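Keeping a White Tabletop White

Filed under: Kitchen, Workroom

A plain white table shows everything. Coffee rings, pencil marks, the gray smudge where your sleeve rests. We have two of them at home and the same routine works on both, whether the top is painted or laminate.

Daily wipe

Clear the whole top first. Wiping around things leaves a line that gets harder to remove every week. Use a soft cloth wrung out in warm water with a drop of dish soap, then go over it again with plain water and dry it. Soap left behind turns sticky and picks up dust.

Gray scuffs

Metal and hard plastic leave marks that look like scratches but often sit on top of the surface. Try a clean pencil eraser before anything else. If that fails, mix baking soda and water to a thin paste and rub lightly with a fingertip - no scouring pads, they dull the finish and the dull spot stays. Test the paste near a back corner.

Ink and marker

Dab with rubbing alcohol on a cotton ball. Change the cotton often or you will just spread the color. Rinse and dry.

Edges

Dirt collects along the edge where hands and forearms rest. An old toothbrush and soapy water will lift it. Wipe downward so the water doesn't run into the seam, especially on a board core, which swells.

Preventing marks

Stick felt pads under lamps, pencil cups and anything else that gets pushed around. Check them in September or whenever you do the big clean, as grit works into old felt and scratches. Keep a cutting mat for knife work. Lift tools instead of dragging them.

Once a month I look across the top from a low angle with the window behind it. Film and streaks that you miss from above show up right away.

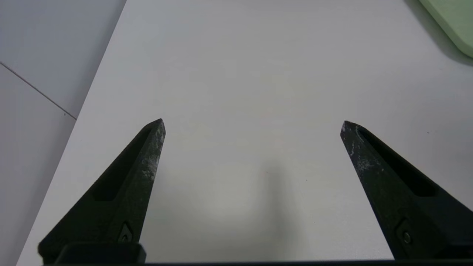

White tabletop in even light.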